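News > Newsletter > February > From the kitchen end

The damp, the grout and me

Hello again from Pirkatgate, where I am typing this with my feet on a hot water bottle and a pencil stuck in my hair. A few of you wrote after the last newsletter to ask how the kitchen was coming along, and the short answer is slowly. The long answer is below, so put the kettle on.

When we took on the house I had a notebook with a page for every room and a budget on each page. The kitchen page said 368 pounds. I can't tell you now what I thought that would buy (I suspect I'd priced up the paint and then got distracted), but I've kept the page because it makes my sister laugh so much. We went past it before we'd got the old lino up.

The trouble was the back wall. It had been painted over so many times that it came away in sheets like the icing off a wedding cake, and behind it was the damp. I'd been told about the damp. I'd even nodded wisely about the damp while the surveyor was talking. But there's a difference between a line in a report and standing there at six in the morning, in your dressing gown, putting your whole thumb into the plaster.

So that was the autumn gone. The gutter turned out to be the culprit, or most of it, and once it was mended we had to leave the wall bare to dry for weeks and weeks. We ate a lot of toast. I got very good at washing up in the bath, which I don't recommend if you have a bad back or own more than one saucepan.

Then came choosing tiles, and I'd been looking forward to that part so much! I went to Mittal first, on the ring road, and came home with 21 samples in a carrier bag that split in the car park. I laid them all out along the skirting and moved them about for a fortnight. Morning light, evening light, lamp on, lamp off. My husband was asked for his opinion every night and gave a different answer every night, and by the end I think he was just pointing.

In the end we went for a plain one from Virnard that wasn't even in the bag. I saw it on the wall of the café by the bus station, behind the cake counter, and asked the girl where they'd got them. She had to ring her boss. The boss rang me back that evening and talked to me for ages about grout, and it was the best advice I've had on the whole job. Go a shade darker than you think, she said, and do the bit behind the cooker first while you still care.

I did the tiling myself, with a lot of help from Ilse Verschueren, whom many of you will know from the allotment swap. Ilse tiled her own bathroom years ago and still has the spacers, the notched trowel and the opinions. She made me draw a level line right round the room before she'd let me open the adhesive, and then she made me draw it again. I was cross at the time. I'm not cross now, as the line is the only reason the far corner meets up at all.

We did it over five afternoons with the radio on. I ordered too few and had to go back for two more boxes, and of course they were from a different batch and a tiny bit creamier. They've gone behind the fridge. If you come round, you're not to look behind the fridge.

A few things I'd pass on to anyone starting out. Mix less adhesive than you want to, it goes off much faster than you expect. Wash the sponge until you're bored and then wash it again. And keep all your offcuts in one bucket, where you can find them, and not in three different rooms like me.

Next is the worktop, and this is where I've got properly stuck. I'd like stone and my purse would like anything else. Astura had a sale on in the new year and I went along just to look – you know how that goes – and now I've got a brochure by the bed with the corners folded down.

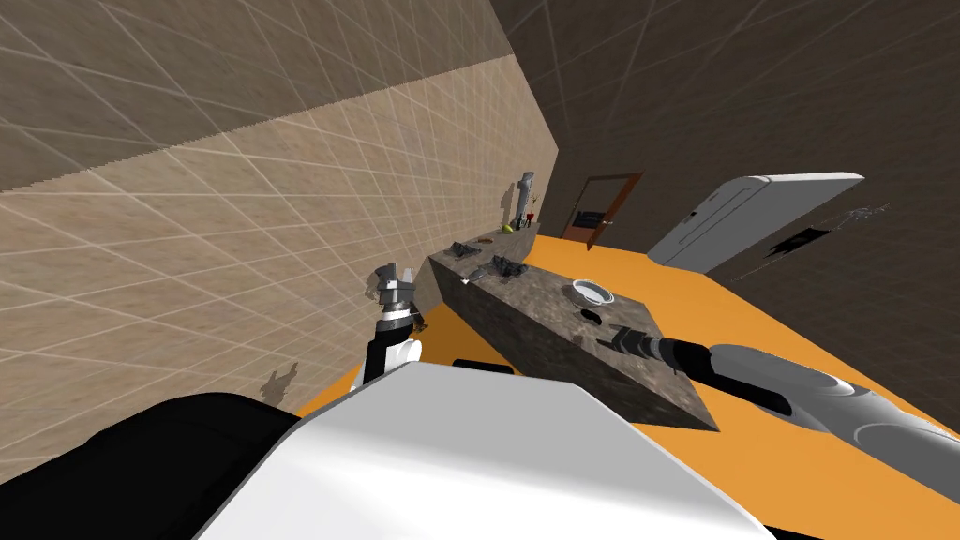
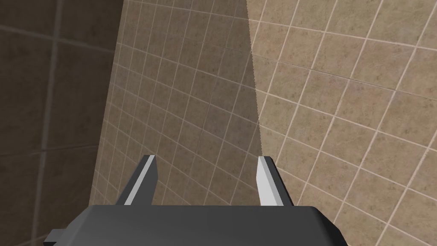

I've been going back and forth on colour for the whole of February. Pale worktops look lovely in the shop, but I know what we're like, and I know what a beetroot does. My mum had white for 30-odd years and spent most of them wiping it. So I'm coming round to a speckled granite in browny greys, like the long counter in the first picture, where I think you could lose a whole slice of toast's worth of crumbs until after breakfast. It sits nicely near tiles too, and that had been worrying me. The quote for ours came to 83 pounds more than I'd told my husband, so I'm waiting for a good moment.

If anyone has lived with granite for a while, please do write and tell me how you get on with it. Does it need sealing every year, or is that just what they say to sell you the sealant? And has anyone had a join put in the middle of a long run? Mine would need one beside the sink, and I can't decide if I'd notice it every single day or never again.

I've also got most of a tub of grout going spare, slightly darker than you think, free to anyone who can collect. There's a bag of spacers with it, but those are Ilse's, and she'll want them back.

Contact the newsletter | Copyright Pirkatgate Newsletter | Back to top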